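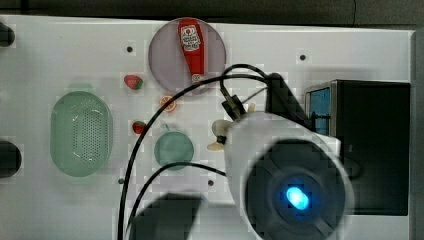 # Clallel Tabletop Project - Gallery

Clallel is the spring project of the robotics elective at Sirnby. The class has 16 students in eight pairs, and each pair gets two bench sessions a week with the arm. The task is pick and place on a white tabletop with toy food and kitchen items. The instructor is Grethe Vídalín. Page updated Wednesday, March 7, 2018.

Click a picture for the larger version. Full run logs are on the class drive under the pair number.

**Cable routing.** Long black cables cross the work area between the fruit and the plate. The planner doesn't know about them. Until the routing is changed, pairs should enter a no-go strip by hand in the table file and keep the minimum travel height above it. The strip is defined in table coordinates, so it has to be entered again after any recalibration.

**Objects.** The ketchup bottle lying on the plate is the most saturated red on the table, and the color threshold finds it first nearly every time. The toy strawberries are the same problem at a smaller size. Pair 3 (Lunetti and Villanueva) filtered by blob area before checking hue, which separated the bottle from the strawberries but did nothing for the green tops. Their filter is in the shared folder and other pairs may use it with credit.

The pale green colander is harder. It is translucent, and the white table shows up in the mask wherever the rim is thin. Two pairs have dropped color for this item and fit an ellipse to the edge. The ellipse is good enough for a drop target. It is not good enough to grasp the rim.

**Status light.** Blue on the round black face of the arm, as lit here, is the state the class sheet calls "ready." Write the light color in the log at the start of every run. Several logs from the first two weeks leave it out and can't be compared with the later ones.

## Run conditions

The rules are the same for all pairs:

- Each run has 20 attempts. A stopped attempt counts as an attempt.
- Objects are reset by hand between attempts, with the arm paused.
- An attempt succeeds if the object is inside the target and the fingers are clear of it.
- Gripper force stays at the class setting. Changes go through Grethe.
- Save the start pose of every object, including the ones you don't intend to move.

The class has logged 286 attempts so far under these rules. Earlier attempts used a different reset procedure and are kept in a separate file.
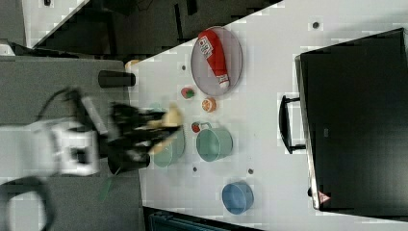 Transport speed is the setting most pairs are tuning at present. The speed cap in the class config was chosen for the approach phase, and it applies to transport as well unless the second value is filled in. Pairs that left it blank have cycle times about 8 seconds longer than the rest, with no clear gain in success rate. With the gripper closed on a light item, such as the pale yellow piece it appears to hold near the fingertips, the transport value can be raised one step at a time. Stop when the item shifts in the fingers. Record the last good value and the first bad one - both are needed for the write-up.

**Motion blur.** The arm and gripper smear at this speed, while the plate, the bottle and the orange slice stay put. Any frame used to estimate grasp pose should be taken with the joints stopped. The `settle` flag does this and is off by default. Turn it on for pose estimation and leave it off for monitoring.

**Occlusion.** The gripper covers part of one of the two light teal cups. A detector that drops an object as soon as it is partly hidden will report it missing, and the planner will then treat that spot as free. Keep the last known position until the arm has moved away and a new frame confirms a change. Pair 6 has a working version of this with a simple timeout.

**Clearance.** The large black appliance with the warning sticker limits reach on its side of the table. It is modeled as a plain box in the table file, with no handle. Add the handle as a second box if your path goes past the front of it.

## Remaining work

The next block covers grasp selection for the cups. The handles point in different directions from run to run, and a fixed approach angle fails on most of them. Pairs will choose between a rim grasp and a body grasp and report results for each.

After that, each pair submits one config, and all configs are run on the same object layouts. The layouts will not be posted in advance. Final runs are in May.

Corrections to this page go to Grethe Vídalín. Include the pair number and the log file name.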